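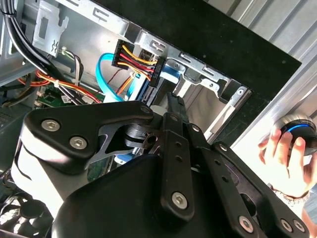 Figure 3. Cabling in the interior of an open desktop computer case.

4.2 Internal cabling and disassembly time

Cable routing was the largest single source of variation in disassembly time across the desktop computers received at the Favham site. The intake record for the study period lists 1350 desktop units, of which 475 were selected for timed disassembly under the procedure given in Section 3. Technicians recorded each unplugging, cutting, and unfastening step separately, so that time spent on wiring could be told apart from time spent on drives, boards, and power supplies. Power and data lines often share the same narrow space. In Figure 3, a black SATA power connector carries yellow, red, and black wires that loop upward and curl back, while a light-blue SATA data cable curves downward to its left. A separate run of orange, yellow, and red wires is held at one point by a small white cable tie. Ties of this kind were coded as "minor restraints" and were logged whether they were cut or left in place.

The coding scheme was adapted by Soo-ah Ma from the one used in the earlier Stosov survey, which treated all internal wiring as a single category. Under the revised scheme, 3472 separate cable steps were logged. Of these, 721 involved a bundle that had to be opened before the connector could be reached – a condition the Stosov survey did not record. Units with bundled wiring took longer to clear than units with loose wiring, although the difference was small where the drive cage could be removed first.

Two limits apply to these results. Units that had been opened before intake were kept in the sample, and their wiring may no longer have followed the original layout. In addition, the Zedon and Wang workshops used different cutting tools until August, when a common set was issued. Times recorded before that change are reported separately in Section 4.3.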